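Section 5. Setting Up the Garment Task

This section applies to the two-arm cell built in the Trarnham shared workshop. Complete the rail alignment before proceeding.

1. Lay the pinstriped garment on the floor of the cell, between the two arms.

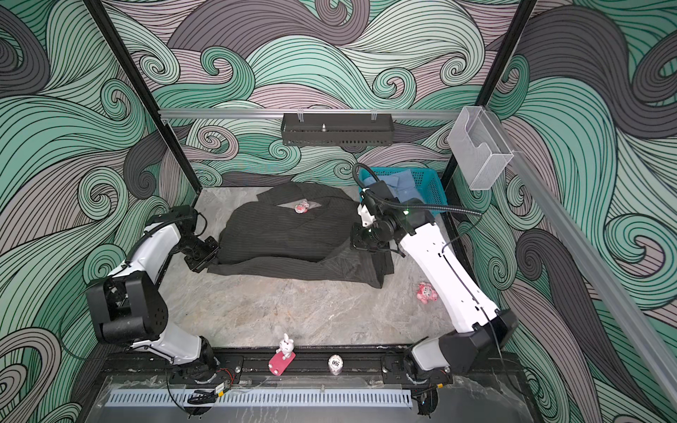
2. Set the rail speed limit to 414 in the Cabrera control panel and save.

3. Start both wrist cameras and confirm that each one shows a live view.

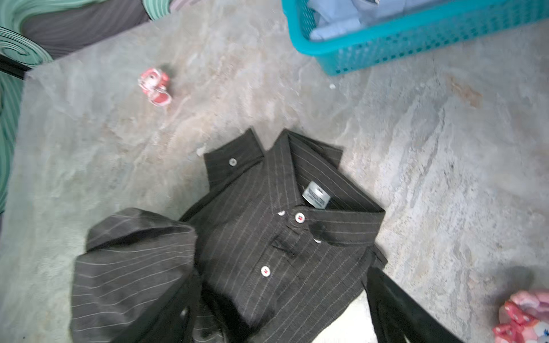
Kausar Chaudhry asks that users also restart the camera service after every cable change, as the old settings may otherwise remain loaded.

4. Close the gripper at low force. Increase the force by 2 units at a time.

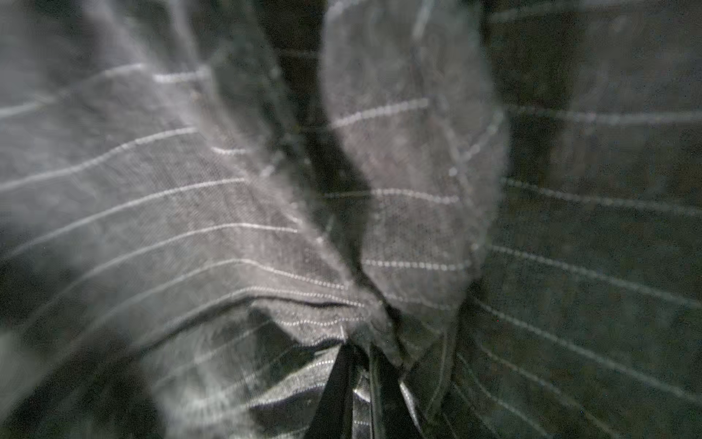
CAUTION: Keep hands outside the cell while the motors are powered.

5. Open the gripper fully before returning the arms to the rest position.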